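About Finden

Finden is a workshop and classroom for people who want to learn how to sort, label and store small parts properly. We teach evening and weekend classes, sell bench supplies from the front counter, and rent table space by the hour to members.

The business was started by Naledi Mkhize, who had spent several years running the stockroom at an electronics repair shop. Customers kept asking her how the drawers were set up. She wrote a short handout, then a longer one, and the longer one became our first class. She still teaches it every May.

We moved into our present rooms on Mahlangu Street after outgrowing a shared unit. The floor area is 2,013 square feet, divided between the shop, the classroom and the members' benches. The parking lot is behind the building and can be reached from the side alley.

What we teach

The Basic Bench class covers clearing a work surface, choosing what stays on it, and putting everything else where it can be found again. It runs for two sessions. Students practice with ordinary things such as screws, cubes, spacers, connectors and short lengths of wire.

The Radent class is for people who already have a parts collection and want to catalog it. Radent is our own labeling system. It uses a letter for the type of part and a number for the drawer, and it can be kept on index cards or in a spreadsheet. Members get the printed guide free. Others can buy it at the counter.

Cable Basics is our shortest class. It covers coiling, tying, tagging and hanging. Bring any cables you would like to work on, as long as they are unplugged and you can carry them in by yourself.

We also run group sessions for schools and small firms. Nelico, a repair business a few blocks away, has sent its new staff to us for the past two years.

The tables

Our work tables have white tops. Small dark parts show up well against them, and a dropped washer is easier to spot. We ask members to keep only what they are using on the tabletop and to put finished pieces back in the bins before taking out more. 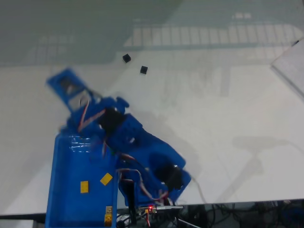
Members may leave a project set up overnight if they put a name card next to it. Longer stays need to be arranged at the counter. Wipe the tabletop with the gray cloths when you finish, and use the paper towels for anything oily.

Membership and supplies

Membership is paid by the year and includes bench time, a storage drawer and a discount on classes. We have 400 drawers in the members' cabinet. When they are all taken, we keep a waiting list and call people in order.

The front counter stocks drawer inserts, card stock, cable ties, tags and bins. We can order other sizes on request. Opened packs cannot be returned.

To ask about a class or arrange a visit, stop by the counter or use the contact form on this site.

Page last updated Jul 21, 2025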